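How to prepare a subtitle file for a festival screening copy

These notes cover the preparation of a subtitle file for a short or feature film going out to festivals, from the locked cut to the delivered file. They assume you already have a translation, or someone to make one, and that you are working with plain SRT files. Burned-in subtitles are dealt with briefly at the end.

Before you start

You will need:
The locked picture, exported with visible timecode
The dialogue list, checked against the final sound mix
A text editor that can save as UTF-8
A subtitle editor with a waveform display

Do not begin timing until the cut is locked. A change of a few frames in the first reel moves every subtitle after it, and correcting this by hand takes longer than the original job.

Step 1. Confirm the frame rate

Open the export and read the frame rate from the file properties. Do not rely on what the camera was set to. Festival copies are commonly 24 or 25 frames per second. If the film was shot at 25 and will be shown at 24, it runs about four per cent longer, and the subtitle file must be stretched by the same ratio. Write the frame rate into the file name.

Step 2. Clean the dialogue list

Remove stage directions, scene headings and any line that was dropped in the edit. Keep speaker names in a separate column for now. The translator needs them, particularly with Vietnamese or any other language where the pronoun depends on who is speaking to whom. 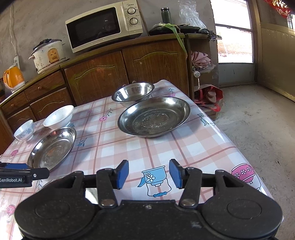 Number the lines in the order they are heard. Where two people talk over each other, give each speaker a separate number and mark the pair with an asterisk. They will be joined into one subtitle with a hyphen before each speaker, but the translator should see them apart.

Our working example is Rusen, a short with 106 subtitles in its English version. The first dialogue list ran to 200 lines. The difference is mostly greetings, repeated names and single-word replies which an audience can follow from the sound.

Step 3. Set the limits

Fix these figures before translation begins and send them to everyone working on the file:
Maximum two lines per subtitle
Maximum 40 characters per line, spaces included
Minimum time on screen: one second
Maximum time on screen: six seconds
Minimum gap between subtitles: two frames
Reading speed: no more than 17 characters per second

Some festivals set their own limits. Theirs take priority over these.

Step 4. Time the subtitles

Load the export and create empty subtitles first, without text. Set each in-point on the first sound of the line, or up to two frames before it. The out-point can run past the end of the speech by half a second if there is room.

Avoid carrying a subtitle over a cut. The eye tends to read a change of picture as a change of text and goes back to the start of the line. If the speech does cross a cut, either end the subtitle on the cut or let it run at least one second beyond.

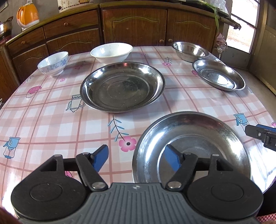
Written by Trinh Lý
Timing checks by Chiến Võ
August 20, 2013

Step 5. Fit the text

Paste the translation into the timed file. The editor will flag any line that is too long or too fast. Shorten it in this order: names already known, then fillers, then adverbs. Leave the verb alone until last.

Break lines by sense. Keep an article with its noun and a preposition with what follows it. If both breaks are equally good, put the shorter line on top — it covers less of the picture.

In Rusen, 19 subtitles were over the reading speed on the first pass. Most were fixed by extending the out-point, and the rest had to be rewritten.

Step 6. Check on a large screen

Play the whole film without stopping, at the size it will be shown or as near as you can get. Note the timecode of each fault and carry on. Then ask a second person to watch who does not know the source language. Thoa Chu did this for us and marked two jokes that arrived before the actor had finished speaking.

Step 7. Export and name the file

Save as UTF-8. Other encodings damage Vietnamese accents in the credits and in any names left untranslated. Use this pattern:

TITLE_LANGUAGE_FRAMERATE_VERSION.srt

For example: RUSEN_EN_25_V3.srt

Reopen the saved file in a plain text editor and check the first and last entries against the picture.

Burned-in copies

Use a plain sans serif face, white with a thin black outline. Keep the text inside the title-safe area. Always store a clean master without subtitles — a burned-in copy cannot be used for a second language.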